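Business & Trade | Electronics Recycling

We use cookies to remember your preferences and measure traffic. By continuing to browse you accept our cookie policy. OK

Clurkgate tightens intake rules for used computer parts

By Ayanda Pretorius
9/26/18

Businesses that send used computer parts to the Clurkgate recovery depot will have to sort and label them by type under intake rules approved by the district this week. Mixed loads, which are now accepted at a flat fee, will be turned back at the gate once the rules take effect in February.

The change applies to processors, memory modules, expansion cards and bare circuit boards. Complete machines, monitors and household drop-offs are not affected. Residents can continue to leave equipment at the public bay on the Lonar Road side of the depot at no charge.

Under the new schedule, each commercial load must arrive with a manifest listing the category, net weight and last known condition of the parts. Condition is recorded as tested, untested or failed. Parts listed as tested must be accompanied by the test date and the name of the firm that carried out the work. A load with no manifest will be treated as mixed.

The district's report puts the number of commercial loads received in the last fiscal year at 3154. Of those, 2516 arrived unsorted and had to be separated by hand before they could be weighed and priced. The report names hand separation as the largest single labor cost at the site, ahead of transport and storage.

"The material has value, but the value depends on knowing what it is," said Sizwe Baloyi, who manages intake at the depot. "A board with a socketed processor goes down one line. A bare processor goes down another. When they come in the same drum, we pay to find that out."

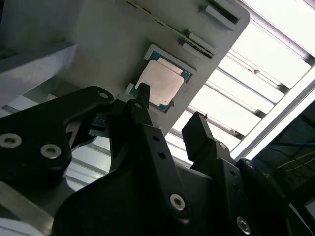
A computer processor in a recessed pocket of a gray tray.

Processors are subject to an additional packing rule. They must be delivered in rigid trays or individual sleeves, with the contact side protected. Bags and open boxes will no longer be accepted for this category. Units with pins are to be packed separately from units with flat contacts, and any unit with visible damage to the substrate goes in the failed category regardless of test results.

Memory modules may be stacked in antistatic boxes. Expansion cards must have brackets left in place. Circuit boards are to be stripped of batteries before delivery, a requirement that already exists under the fire code but has not been enforced at intake. Baloyi said gate staff will check a sample from each load beginning on the effective date.

Fees will be set by category. Tested processors and memory will be accepted free of charge, and the sender will receive a share of any resale proceeds. Untested parts will carry a handling fee based on weight. Failed parts will be charged at the existing scrap rate, less the assayed metal value, with settlement 5 weeks after delivery.

Nkuna, the contractor that runs the sorting lines, will continue in that role under its current agreement. Metal recovery is handled off site at the Greltorard smelter, which takes boards and failed components in bulk. The smelter's acceptance limits for aluminum and plastic content were lowered earlier this year, and the district cited those limits as a factor in the new rules.

Several smaller repair shops objected to the manifest requirement during the comment period, saying that they lack the equipment to test older parts. The final version allows firms delivering 2 loads or fewer per year to mark all items as untested and pay the lower of the weight fee or the present flat fee. The exemption must be requested in writing before the first delivery of the year.

Manifest forms will be available at the depot office and on the district website. Firms with standing delivery slots will keep their current times but must register a contact person for rejected loads. Rejected material has to be collected by the end of the next working day, after which storage is billed daily.

Get local business news in your inbox every weekday morning. Enter your email address to subscribe. You can unsubscribe at any time.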